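Keep the Big Table

Our library branch in Nistever wants to replace its one long reading table with 10 single desks, each with a divider and a lamp. The plan is on the wall by the front door until October. I think it's a mistake, and I've told Saimi Tikkanen, who runs the branch, as much.

The case for the desks is that people ask for quiet. Of the 232 comment cards, 113 mentioned noise. But most of those were about phones, and a divider won't stop a phone.
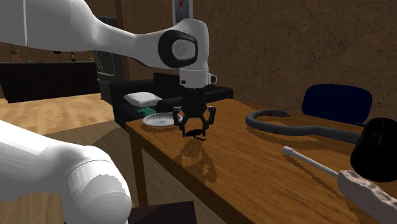
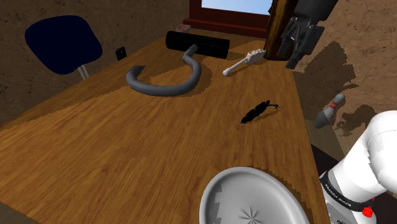 A shared table makes people behave a little better than they would alone. You keep your bag off it and you lower your voice. I learned this at my aunt's, where five of us did homework at one table. A plain wooden table with the grain showing, and a window past the far edge, is still what I look for when I have forms to fill out or a long letter to write. You can spread out a map on it. Two people can look at the same page.

Desks also cost more to replace when they wear out – and cheap ones wear out fast. If the branch has money to spend, it should buy better chairs and put up a clear sign about calls. Cards are still being taken at the front desk, and Tuesday evening is a good time to drop one off.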